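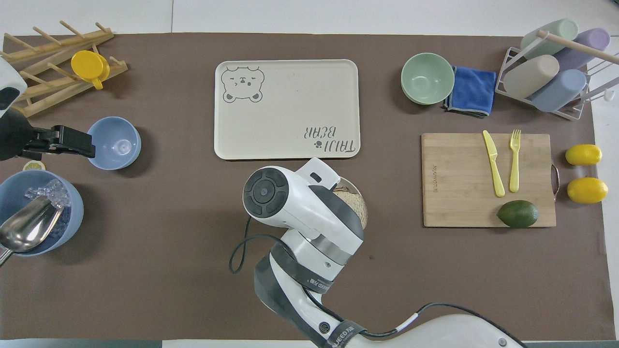
4. Setting out: how people lay a small table before preparing a cold drink and a snack

4.1 Background to the task

The interviews reported in Section 3 left us with a difficulty. When people were asked how they get things ready before making a drink or a plate of food, most of them gave an answer that could have come from a cookery book. They said they put everything out first, cleared a space in the middle and then began. The kitchen diaries from the same households told a different story, with cups fetched halfway through and cloths left on the back of a chair. We therefore added a short table task, in which the setting out could be looked at by itself.

The task was run in June in two households, referred to here by the street names Prusel and Prudari. A total of 14 people took part, 9 at Prusel and the rest at Prudari. All were adults who normally prepared at least one meal a day for themselves or for others. None had been trained in catering. Participants were told that the study was concerned with where things are kept during preparation, and that neither speed nor neatness would be marked.

4.2 Materials

Each participant was given a tabletop with a mat on it and a set of ordinary kitchen items. The items fell into three loose kinds: things to hold food or drink (bowls, a cup, a plate, a tray), things to work with (a bucket of ice with a scoop, a cloth, a drying rack), and the food itself, namely bread and lemon. An example layout is given in Figure 4.

The mat was included because the earlier interviews suggested that people treat a mat as the limit of the working area, even when there is plenty of bare table beyond it. The drying rack was included for a similar reason. In most of the kitchens we visited for the diaries the rack lived next to the sink and was seldom moved, and we wished to know what people would do with one that stood on the same surface as the food.

Figure 4. A layout from the table task. A yellow cup lies on its side on the wooden drying rack, with the ice bucket and scoop at the lower left, the cream tray in the upper centre and a folded blue cloth next to the pale green bowl at the upper right.

4.3 Procedure

Participants stood at one long side of the table. The items were handed over in a crate, in no fixed order, and the only instruction was to put them where they would want them before making an iced drink with lemon and a slice of bread to go with it. They could move items as often as they liked. When they said they were ready, the layout was recorded and a short talk followed, in which they were asked to say why each thing was where it was. The food and drink were then prepared in the normal way.

The talks were written up on the same day. They were coded by Despina Papadopoulos using the scheme already applied to the diaries, with 2 codes added: one for items placed for reach, and one for items placed to be out of the way. Where a participant gave both reasons for the same item, both codes were kept.

4.4 What participants did

The ice came first in nearly all the accounts. People spoke of it as the item that set a limit on everything else, as it would melt, and several put the bucket down before they had looked at what remained in the crate. It was usually placed towards a corner. The reasons given for this were practical. A bucket is tall compared with a bowl or a plate, and one in the middle of the mat has to be reached over. The scoop was left in the bucket in most layouts. Two participants at Prudari laid it on the cloth instead, saying that a cold handle was unpleasant to pick up.

The tray was handled less consistently. It was expected that people would gather the finished drink and food on it, and so would leave it clear. Some did. Others used it from the start as a second work surface, and one man stood the bowls on it in a row, then took them off again when he came to cut the lemon. The printed side was remarked on more than we had foreseen. The bear and the lettering do not read the same way up, and a few participants turned the tray round before settling on one or the other. Those who turned it said they had done so for the look of it.

The rack divided the group more clearly than any other item. For 6 participants it was a place for clean things only, and they put the cup on it at the outset and took it down when it was wanted. The others regarded the rack as belonging to the end of the job. They moved it to the far side of the table or asked whether it might go on the floor. One participant at Prusel said that a rack on the table made her feel she was already washing up.

Cloths were placed late. They were almost always folded first, and generally went to an edge or a corner of the mat. When asked, people found it hard to give a reason for the place chosen. The most common answer was that the cloth went there at home.

4.5 Comparison with the diaries

The table layouts were tidier than the kitchens in the diaries, as would be expected when the items are few and new to the person. The order of placing was much the same, however. In both sets of data cold items were dealt with first, containers followed, and cloths and racks were left until there was little space to choose from. This agrees with the order reported for larger kitchens in the Janevski survey discussed in Section 2, although that work did not include ice or any other item that changes while it stands.

The table task did not bear out what we had been told about clearing a space in the middle. A clear centre was described in most of the talks, but in the layouts themselves the middle of the mat tended to be taken up by the tray or the plate. Participants who were shown this were not troubled by it. To them the plate was the space, and a thing on which work was about to be done did not count as being in the way.

4.6 Limits of the task

The households were small in number and both belonged to people known to the Dikside project from earlier rounds. The crate may also have had an effect, as larger items lay towards the top and were perhaps more likely to be taken out early. A repeat with the items laid side by side on a counter is planned. The coding of the talks was closed on October 31, 2021, and accounts received after that point are held over for the second report. The washing up that followed the task was not recorded, so we are unable to say whether those who placed the cup on the rack at the start returned it there.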